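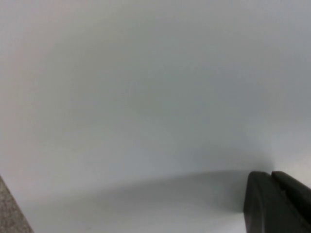
Reading habits among first-year students at Erby College

Hema Pinto and Odair Bragança

We wanted to know whether first-year students still read on paper. In March we gave a short questionnaire to 258 students and got most of them back. 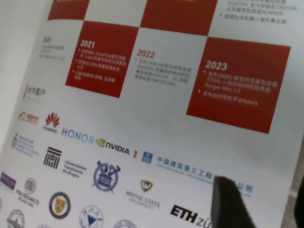

Reading time: 1 minute

Paper was more popular than we expected, mainly for set texts. Leaflets and brochures were usually skimmed – few people said they finished one. Students who read on their phones stopped more often, and 11 of them said they
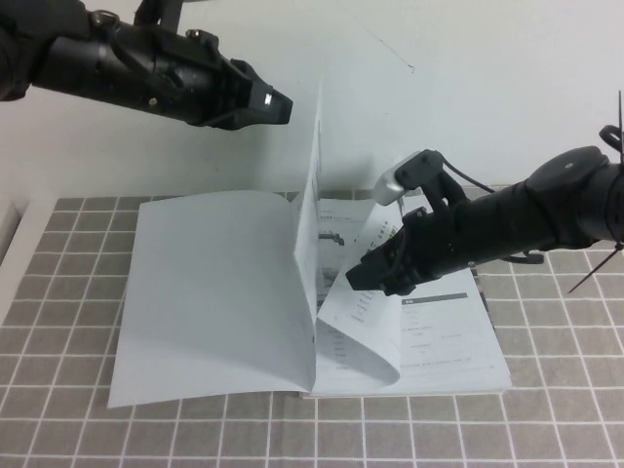

rarely got to the end of a chapter. Our questions did not separate novels from textbooks, and we would change that next time. Nam-gil Bang checked the tables.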